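Man who cut off ankle monitor before trial gets nine more months

A man who cut off his ankle monitor four days before his burglary trial was sentenced Wednesday to an extra nine months in jail, to be served after the term he is already serving.

Curtis Dumlao, 31, pleaded guilty in county court to escape from electronic monitoring and to damaging county property. He was also ordered to pay $1,376 to replace the device and cover the cost of the search.

Dumlao had been out on bond since the spring, on the condition that he stay at his mother's house between 8 p.m. and 6 a.m. and wear the monitor at all times. In August, with jury selection set for the following Monday, the device sent a strap alert shortly after 2 a.m. Deputies went to the house and found the monitor in a storm drain at the end of the street.

He was arrested nine days later at a motel in the next county, where he had signed in under a cousin's name. A desk clerk called the sheriff's office after seeing his picture on a local news broadcast.

The burglary trial went ahead in the fall. Jurors convicted Dumlao of breaking into a hardware store and a dry cleaner on the same night, and he was given two years.

Prosecutor Helen Justley told the court that the escape had been planned. She said Dumlao bought a pair of bolt cutters two days before he left and drew out most of the money in his checking account.

"He had been told three times, in writing and in person, what would happen if he tampered with that device," Justley said. "He signed the form each time."

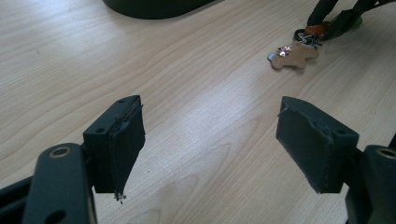 Defense attorney Sioned Gwynne said her client had panicked. She told the court that he had kept every curfew for almost four months before he ran, had held down a job at a tire shop and had shown up for all of his pretrial hearings.

"He made a very bad decision in the middle of the night and he has been paying for it since," Gwynne said. She asked that the new sentence run at the same time as the burglary term.

The judge turned down that request. He said that release on a monitor depends on people doing what they have promised to do, and that a sentence with no added time would mean little.

Dumlao spoke for less than a minute. He apologized to his mother, who was in the second row, and to the owner of the motel, where officers forced the door of his room.

The case has brought more questions about how quickly alerts are handled. Records read out at the hearing show that the strap alert reached the monitoring center at 2:11 a.m. but was not passed to the sheriff's office until 2:58. Deputies arrived at the house at 3:20.

The monitoring is done under contract by Sultus, a private company that took over the work last year. A lawyer for the company told the court that the center had one operator on duty that night and that he was dealing with a run of low-battery warnings when the alert came in. Two people now work every overnight shift, she said.

The county currently has 486 people on electronic monitoring, most of them waiting for trial. The sheriff's office said around 4 percent have had a strap alert this year — a figure that includes false alarms from worn or badly fitted straps.

A review of the contract is due to go to county supervisors early next year. The sheriff's office has asked that any new agreement include a limit of ten minutes for passing on a strap alert, with a penalty for each one missed.

The owner of the dry cleaner, Paul Tritico, was in court for the sentencing. He said afterward that he had not been told Dumlao was missing until the second day of the search.

"I found out from a customer," Tritico said. "I was going to be a witness against him. Somebody should have picked up the phone."

The sheriff's office said it now notifies witnesses and victims within two hours when a defendant's whereabouts are unknown.

Dumlao was returned to the county jail after the hearing. He has 30 days to appeal.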